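3.2 Rental length and luggage

We asked 500 customers of the Prindari car hire desk how they pack.
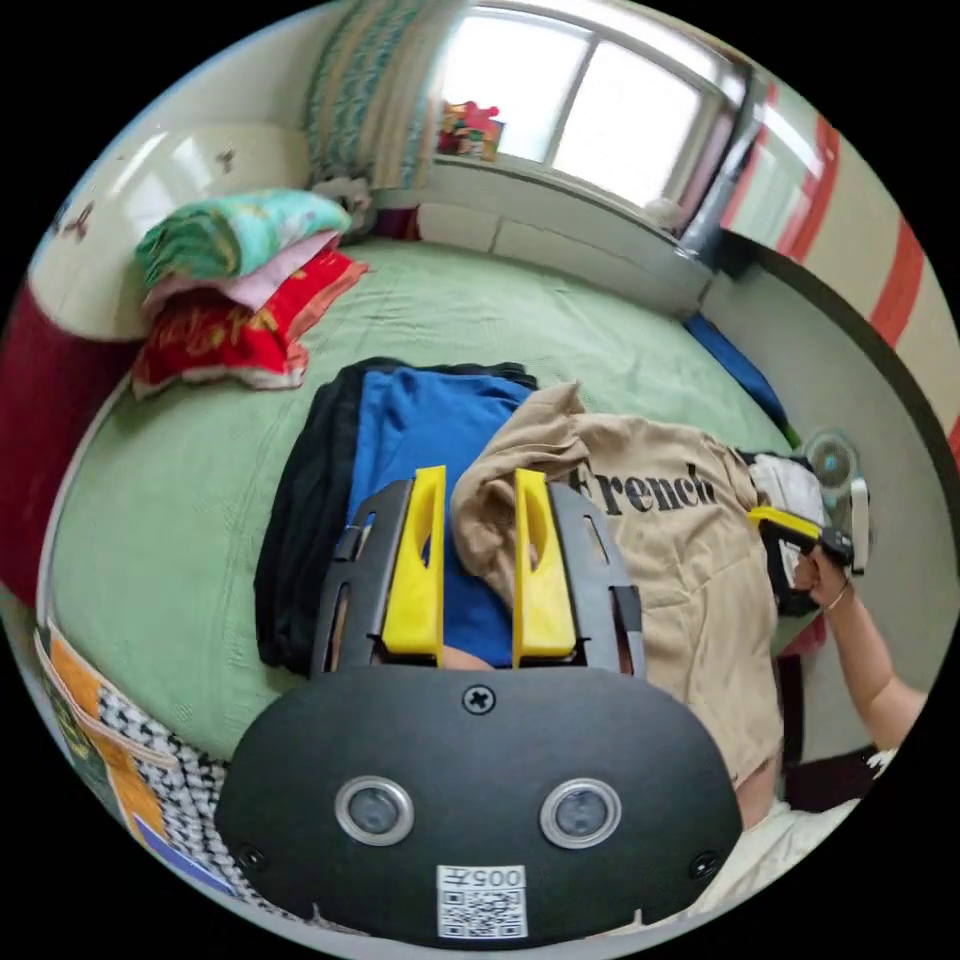 Short rentals were mostly small cars. Clothes such as the beige T-shirt with the word "French" take little space, so bag size did not explain the choice. 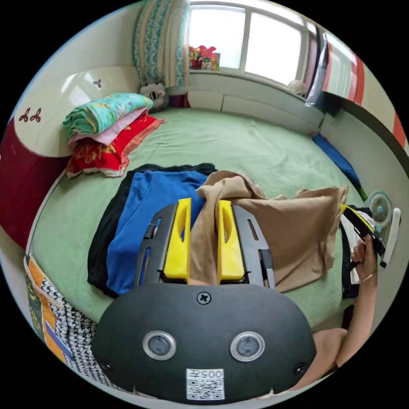

Price explained more of it.
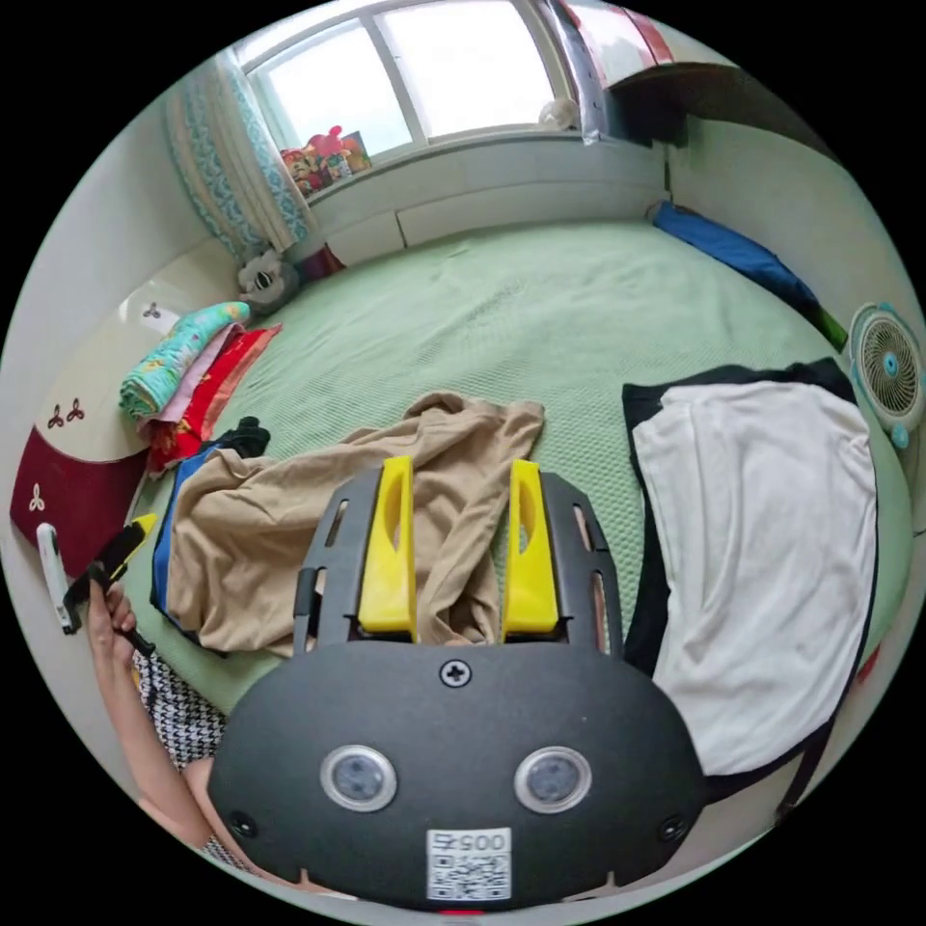 Travel Services Group, Oksanen
Rentals over eight days need separate study.

Contact: Aino Vuorinen | Back to top

Comments
Is Skorkwood included?
Good section, thank you.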